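Collecting hand data for Susano: what the gloves gave us and where they fell short
Speaker notes, afternoon session, 20 minutes plus questions 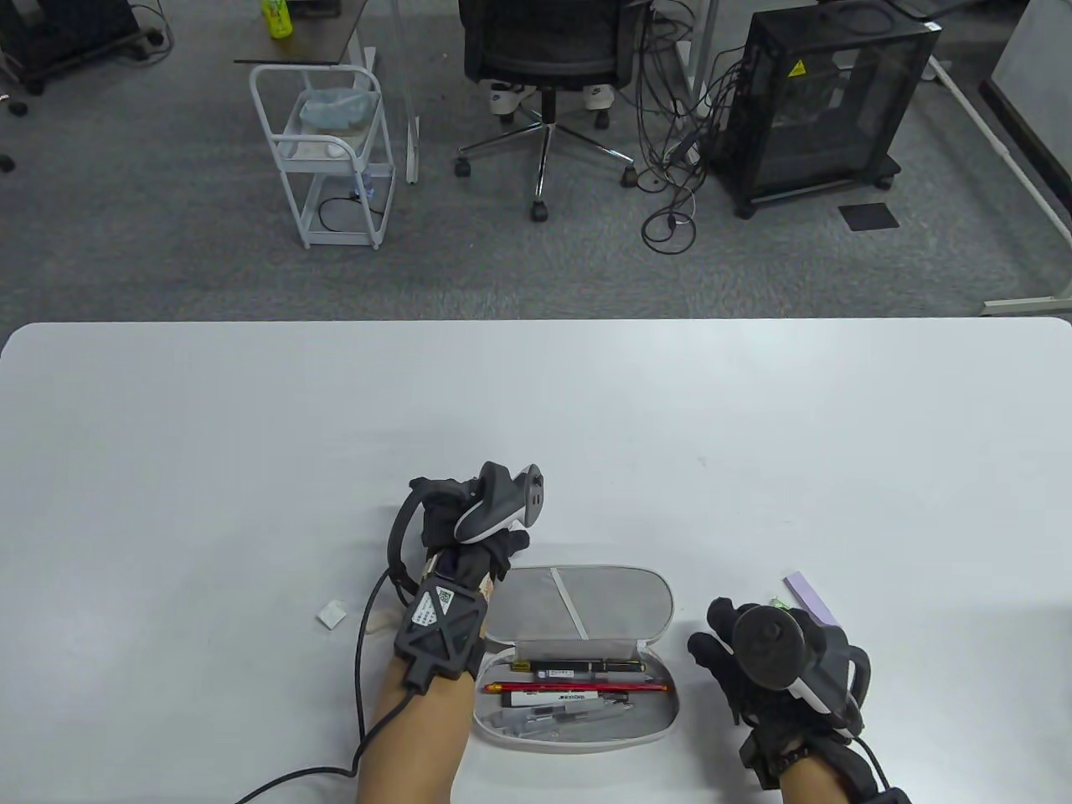 Maximiliano Zúñiga read the draft of these notes and asked why we bother with gloves at all when the hand pose can be got from video. My reply is slide 3, so keep it short here and move on.

Slide 2. The task
Pencil cases. Pens and pencils are thin, they roll, they overlap, and a soft case changes shape when you press on it. The operator works at a table with an open case. We recorded packing and unpacking as separate tasks. Say that the Norelberg group did rigid boxes, so our numbers can't be set beside theirs directly.

Slide 3. Why gloves
Video loses the fingertips as soon as they go inside the case. In our test set this happened in most packing episodes, usually at the moment of release. A tracker on the back of the wrist keeps giving a wrist position through that gap. Admit that it tells you nothing about the fingers. Maximiliano is right that video is cheaper and that people move more freely with bare hands.
Mention the cables. Operators learn to route them off the near side of the table before they start. Aslı wrote this into the setup sheet in January, and we threw out fewer episodes after that.

Slide 4. The data
2000 episodes, 9 operators. 258 episodes held back for testing, picked by operator so that no test hand appears in training. People will ask about left-handers. We had one, and she is in the test set, which was a mistake.

Slide 5. Method
One policy, trained on head view plus wrist poses. The second version drops the wrist poses for a random part of each episode, so it can't lean on them. Everything else is the same. Don't go through the network diagram unless asked. It is in the backup slides.

Slide 6. Result
Pause on the chart. The version with dropping did better on packing and slightly worse on unpacking. We don't have a good explanation for the second part. Aslı Gezer thinks the unpacking episodes are too short for the dropping to help. I think the lid gets in the way of the head view. We haven't run the check that would settle it.

Slide 7. Failures
106 failed test episodes, sorted by hand. The biggest group is two pens picked up together. Next is the case sliding while the policy carries on as if it hadn't. Play the sliding clip twice, the first time through is too quick to follow.

Slide 8. Next
Repeat at the Skasdale lab with new operators and a different table height. Release the setup sheet with the data.
Thank Arancibia for the loan of the second tracker set. Questions.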